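Keeping the Spice Cupboard
Food and Home, 16/09/2016

Most households own more spices than they use. A jar is bought for a single recipe, returned to the shelf, and passed over for years while the pepper and the cinnamon are replaced beside it. The cookery school at Lunovcombe has taught a short course on dry spices every autumn since it opened, and its tutors begin each one by asking students to bring whatever is at the back of the cupboard. The oldest jars are usually ground ginger, mace and celery salt.

The course has grown out of the school's long link with Garnodberg, a wholesale spice merchant that occupies a former grain store on the edge of the town. The merchant holds 308 lines in its catalogue, from common black pepper to long pepper, grains of paradise and several grades of dried lime. Visitors are admitted by appointment. They are asked to leave scent and hand cream at home, as the grading room is kept free of other smells.

Whole or ground

The first principle taught at Lunovcombe is that spices should be bought whole wherever the kitchen can manage it. The scent of a spice is carried in oils, and these begin to escape once the seed or bark is broken. A whole nutmeg kept in a closed tin will serve for several years. The same nutmeg, grated and left in a jar near the cooker, becomes dull within months.

There are exceptions. Turmeric and dried ginger are hard enough to damage a small household grinder, and the school advises buying both ready ground in small amounts. Paprika is sold only as a powder in most shops and should be treated almost as a fresh food. Garnodberg packs its paprika in 30 gram tins for this reason, although many customers ask for the larger size.

Heat and light

Spices are often stored where they are most convenient, on an open rack above the hob. It is the worst place in the kitchen. Steam enters the jars each time they are opened over a pan, and the powder cakes. Light fades red and green spices first. A drawer is better, with the jars laid flat and labelled on the side.

The label should carry the date of purchase. Tutors at Lunovcombe also suggest writing the weight, so that the cook learns how much is used in a year. A family that cooks three or four evenings a week may find that it has bought 300 grams of cumin and used a small part of it.

Toasting

A dry pan over a gentle heat will bring out the flavour of coriander, cumin, fennel and mustard seed. The seeds should be moved constantly and tipped on to a cold plate as soon as they smell strongly. Cloves and cardamom need less time. Ground spices should be toasted only with great care, and many cooks prefer to warm them in oil.

Sakalauskas, the bakery which supplies the school with its rye loaves, toasts caraway in its bread ovens after the morning's baking, when the heat is falling. The seed is spread on trays in a single layer. The bakery considers that caraway treated in this way keeps its flavour better in a long, slow dough, and the school has adopted the method for its own bread classes each October.
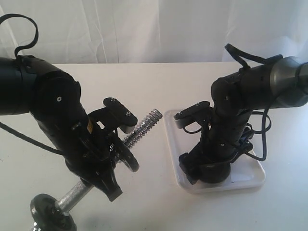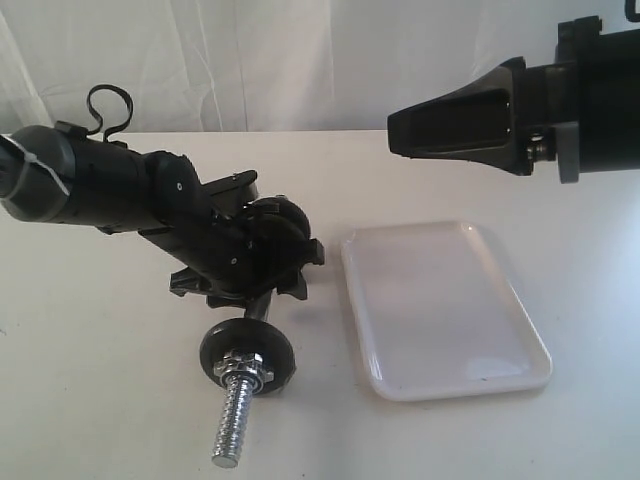
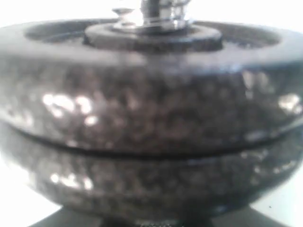
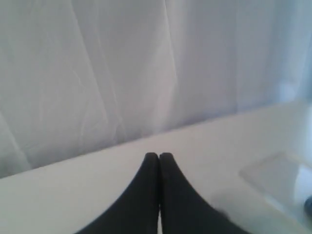 Grinding for the table

A pestle and mortar remains the most useful tool for small amounts. It should be heavy, with a rough inner surface, and no more than a third full. Electric grinders are quicker but warm the spice as they work, and short bursts are advised. To clean one, grind a spoonful of dry rice and discard it.

Pepper deserves a mill of its own. A coarse setting suits steak and tomatoes, and a fine one suits eggs and white sauces. Salt should never follow pepper through the same mill, as it draws moisture into the works.

The Tuvalix range of storage tins, used in the school's kitchens, is sold in the shop at Lunovcombe together with whole spices from the Garnodberg list. Places on the autumn course may be reserved at the school office.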